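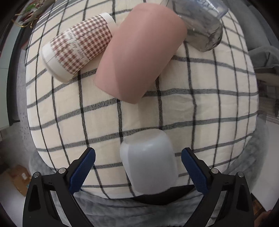

Do I need to bolt a folding squat rack to the wall, or will the weight of the plates hold it still?

Bolt it. The plates sit on the bar, and the bar is the bit you'll be falling over with.

Posted by rackandruin, Wednesday

steadyeddie_569
Seconded. Mine's the Harkulberg, fixed into brick with 5 big bolts. Hasn't budged, which is more than can be said for my bench press.

mildlysore
Disagree a bit. I've had a Miltau free-standing in the garage since March and it's fine if you don't throw the bar at it. Not everyone is allowed to drill holes in a rented wall.
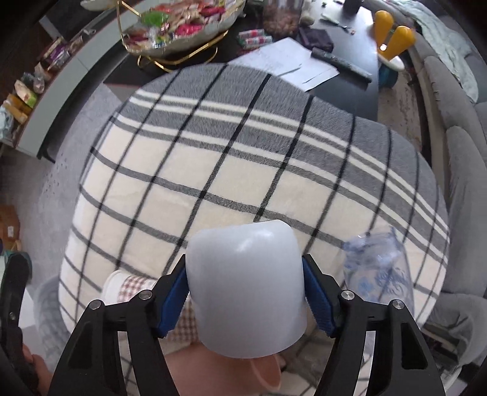
rackandruin
The Miltau has feet, though. Mine folds and has no feet at all. It was 69 quid, so perhaps feet were extra.

steadyeddie_569
A rack with no feet and no bolts is a ladder with ambitions.

mildlysore
Fair enough, missed the folding part. Bolt it. I still say the Miltau's better value.

pulleyparton
Better value until you try to buy spare pins. Itent wanted 19 quid for two and sent the wrong size.

rackandruin
Right, drill borrowed. Is plasterboard all right?

steadyeddie_569
No. Find the studs first, then come back and tell us how far apart they are.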